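Keeping Members After You've Got Them
Speaker notes, Thảo Đàm
Dullstead Community Sector Forum, November, after the morning tea

(Wait for the scones to settle. Mic is on the lectern, the clip-on one hums.)

Opening

Thank the organizers. Say where I'm from: I ran the membership desk at Jarnis Neighbourhood House for 13 years, and I've been on the other side of the renewal letter ever since.

Ask for hands. Who has a plan for recruiting members this year? Most of the room, I expect. Who has a plan for the ones they've already got? Let the silence do some work. Don't fill it.

The story of the 200

One spring at Jarnis we signed up 200 new members. There was a barbecue and a banner. By the following spring we had held on to 13 of them, and two of those were on the board and had to stay.

We'd sent every one of the 200 the same welcome letter, which explained our constitution. Read out the first line if people look friendly: "Pursuant to clause four, the Association is pleased to acknowledge."

Pause for laughter. If none, move on briskly.

The renewal form

Hold up the old form. Both sides, legal size. It asked for a fax number until quite recently. It asked for the member's name three times, in case it had changed by page two.

What we did at Jarnis: name, email, amount, signature. Renewals went up the same year. I would love to credit strategy but I think it was the fax number.

Ask people to go home and fill in their own form with a pen. Not the person who designed it. They will tell you it's fine. 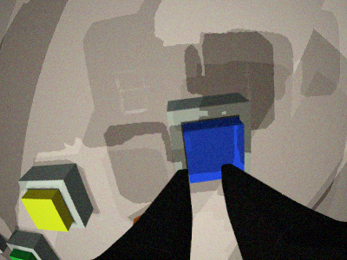
Slide 4: Blue button, gripper fingers just in front

When people leave

Ring them. I mean with a telephone. We rang lapsed members and the commonest answer was that they hadn't known they'd lapsed. Second commonest was parking.

A few were cross. One gentleman had been cross since we moved the book swap to the upstairs room, and had been paying his dues all that time out of spite. We lost him when he cheered up.

Write the answers down in the member's own words. "Moved away" and "didn't like the new chairs" are different problems and our database had them both under Other.

Databases (keep this short, someone always wants to fight)

We moved to Gratico and imported 1626 records. Plenty of those people had been gone for years and a couple were the same person with and without an apostrophe. I'm filed under D, Đ and, in one glorious export, a question mark. If your system can't spell your members, they notice.

Clean the list before you move it. We cleaned it afterwards, over a winter, with a lot of instant coffee.

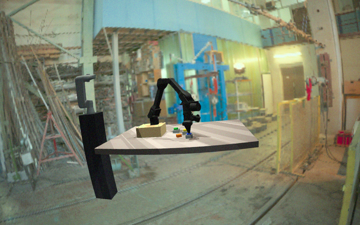
Slide 6: Arm at the table with the coloured pieces

Money

Give the figure plainly. We were spending $500 on flyers each season and nothing at all on thanking anybody. We moved half across. Cards, stamps, a decent cake at the annual meeting. The flyers weren't missed, apart from by the printer.

If asked about tiers (gold, silver, friend, patron): we had five and I couldn't tell you the difference between three of them. We went down to two.

Questions

Likely ones: privacy when phoning (check your own policy first), whether to bring in monthly payments (yes, if your bookkeeper is still speaking to you), how often to email (less).

Handout is the short form and the phone script. Leave the pile by the urn. Get my pen back from whoever borrows it.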